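**Notes from the demo bench**

I've spent most of this month with a gripper in my hand, and my forearm would like everyone to know it! Since the last newsletter we've moved on from blocks and cups to see-through things, mainly plastic boxes and clear sheets, and I have to say they're a proper pain (in a good way, mostly).

If you haven't been down to see us at the Rodton bench yet, the idea is simple. You hold the gripper, you do the job the way you'd like the robot to do it, and you do it again. And again. We finished the Petason set with 182 good runs, and I'd hoped for 300 by now, but clear plastic slows you right down. You lose the edge against the white table, you go in a bit too wide, and then you have to decide whether to carry on or bin the run. My rule is to carry on if I'd do the same thing with my own fingers.

Anathi Mthembu has been much stricter than me. She went back through everything we recorded in May and threw out 43 runs where we'd rushed the approach – quite a few of them mine, I'm sorry to say. She's right though. If I snatch at something, the robot learns to snatch.

The tip I'd pass on is to keep your wrist low and come in square to the flat face of a sheet. Close slowly, wait a beat, then lift. When two of you are working together, agree who moves first before you start, or you'll end up knocking elbows all afternoon.

Next up is the Prustley job, with lids and hinges, so more clear plastic I'm afraid. We could do with a few fresh pairs of hands, left-handers especially. Drop me a line or just turn up after lunch, the kettle's usually on.
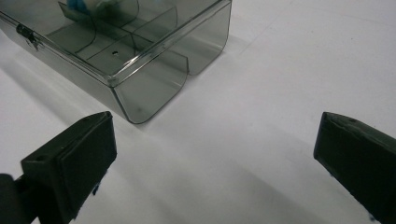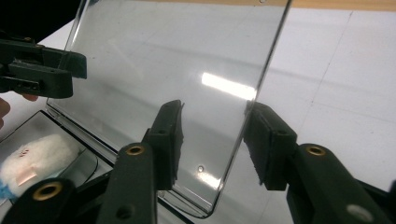 *Clear plastic on the white table, with the grippers at work.*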